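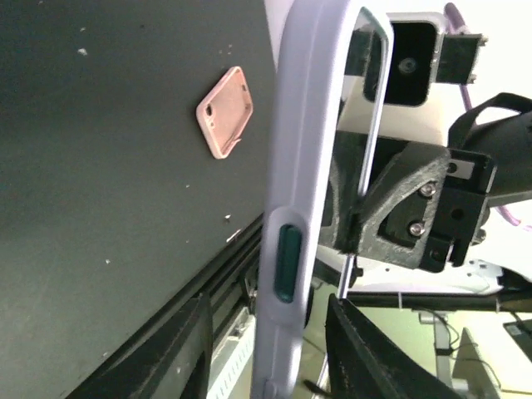

# Rokstead's repair evenings are back, and busier than ever

If you walked past the old reading room in Rokstead after tea one evening this March, you'll have heard it before you saw it: a sewing machine going, a radio being coaxed back to life, and a great deal of laughing. The town's repair evenings have started up again after the winter break, and what a start!

The first session of the year drew the longest queue the organisers have known. People brought toasters, table lamps, a wind-up gramophone, a child's scooter and any number of phones, and plenty of them stayed on long after their own job was done, just to watch somebody else's.

Assunta Leone began the evenings with a single table and a borrowed soldering iron. She now looks after a bench for electrical things, a bench for clothes and bags, and a corner for phones and tablets, which has become the most popular spot in the room.

"Phones are what people are most frightened of," she said. "They think the whole thing is sealed up for ever. Then they see a battery come out and a new one go in, and they want to have a go themselves. I love that moment, I really do."

The phone corner is run by Thoa Lương, who learned the trade in her family's shop, Phùng, on Ollell Street. She replaces batteries and cleans out charging sockets (pocket fluff is the usual culprit, and there is a lot more of it than you would think), and she is happy to talk anyone through it while she works. Parts are charged at cost and the labour is free, though there's a tin by the door for the tea fund.

Last year the group looked at 531 items and got most of them going again. The ones that couldn't be saved were stripped for screws, springs, switches and cable, all of which now live in a wonderful wall of jam jars at the back of the room. Several of this month's repairs were done entirely with bits from those jars, including a desk fan that now runs on a switch from a dead hairdryer.

There is more good news. The group has been given a grant of £2,000 by the Dutar Fund, and it's going on a second sewing machine, a proper set of small screwdrivers and better lighting over the benches. Some of it will also pay for a beginners' course in basic mending, with 18 places, covering plugs and fuses, hems and zips, and how to open up a gadget without snapping all the clips. No experience is needed, and tools will be provided.

Ms Leone would also be delighted to hear from anyone who can fix clocks. She has four of them waiting on a shelf, and one belongs to her mother, who asks after it regularly.

Repair evenings start at 6.30pm and the last items are taken in at 8pm. Please bring one thing at a time, along with its charger or lead if it has one, and back up your phone before you set off. Anything that runs on petrol should stay at home. Names for the beginners' course can be left at the reading room desk or at Phùng during shop hours, and the door on the Ollell Street side has a ramp.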